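Pultham Community Board > Home and Kitchen > Fruit on the table, how long is too long?

Started by womiler_road73

womiler_road73
Thursday, 7.10pm
Quick one as tea's nearly on. We've got a table in the kitchen that does for everything, eating, sorting, post, the lot. Fruit lives on a plate in the middle. My sister says it all belongs in the fridge. I say citrus is fine out. Who's right? Mandarins mostly, few odds and ends. Paid 65p each for the last lot so don't want them going furry.

florin_dobre
Thursday, 7.22pm
Fridge. Sorry. Mandarins go leathery on a table inside a week, less if the heating's on. Bottom drawer, no bag.

pegbag
Thursday, 7.31pm
Disagree with Florin. Cold mandarins taste of nothing. Out on a plate, eat them, buy more. If they're lasting long enough to go leathery you bought too many.

florin_dobre
Thursday, 7.34pm
There's five of us here and I buy a box at a time. Can't be at the market every other day.

FlynnSheehan
Thursday, 7.58pm
Bit of both in our house. Plate for what's getting eaten, box in the cold porch for the rest. Top the plate up every couple of days and that's when you catch the soft ones.

What I would say is don't mix everything. My mum's table is the worst for it, and I say that with love. Goes round the plate and then off the plate, onto the cloth, limes and all sorts. Striped cloth, blue, been on there years. Plate with the wavy edge that only comes out for fruit. Mandarin, plum, something small and yellowy green, all in together.

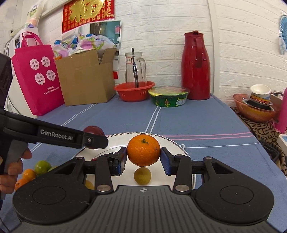

Plums want eating first, they go from rock hard to mush in an afternoon and then you've a wet patch under everything else. She won't have it though. Says it looks mean with only one sort out. Same table has the big red flask and a pot of instant noodles at the back so there's not exactly room to spread out -- but try telling her.

pegbag
Thursday, 8.06pm
Your mum is right, a plate of one fruit looks like a waiting room.

Love the 福 on the wall btw. Ours stays up all year too, my husband stopped asking.

FlynnSheehan
Thursday, 8.09pm
Ha will pass that on. She'll be unbearable

oprea_lane
Thursday, 8.40pm
Nobody's said about the bag and box. Is she packing or unpacking? I've got the same thing going on, carton of flowery material that's been in the kitchen since March. Was going to be cusion covers.

FlynnSheehan
Thursday, 8.47pm
Neither, far as I know. I've learnt not to ask. The box has views

womiler_road73
Thursday, 9.15pm
Right so no agreement then, typical. What about limes? Mine go hard as golf balls.

florin_dobre
Thursday, 9.21pm
Fridge. Again. In a tub with a lid. Mine last weeks.

Enent_Ed
Thursday, 9.30pm
Florin's right on limes, wrong on mandarins. Roll a hard lime on the worktop with your palm before you cut it, you'll get a bit more out of it. Also stop buying them by the net, the one at the bottom is always a wrong un.

And keep the leaf or stalk on mandarins if they come with it. Gran swore by that. No idea if there's anything in it

florin_dobre
Thursday, 9.33pm
There isn't. Stalk pokes a hole in the one next to it, then that one goes mouldy. Snip it close or eat that one first.

pegbag
Thursday, 9.41pm
Or don't stack them?? Single layer on a plate, stalks up. Takes two seconds.

Enent_Ed
Thursday, 9.44pm
What size plate have you got, mine holds four

pegbag
Thursday, 9.46pm
Dinner plate Ed. Not a saucer.

womiler_road73
Friday, 7.05am
Update, went through mine before work. Binned one mandarin, soft underneath where it was sat against a plum. So Flynn gets that one. Limes in a tub in the fridge for Florin. Mandarins staying out on the plate and my sister can lump it.

Cloth wants a wash as well now, plum juice. Does anyone know if it comes out of cotton? Or new thread?

florin_dobre
Friday, 7.12am
Cold water first, not hot. Then start a new thread, the laundry lot never look in here.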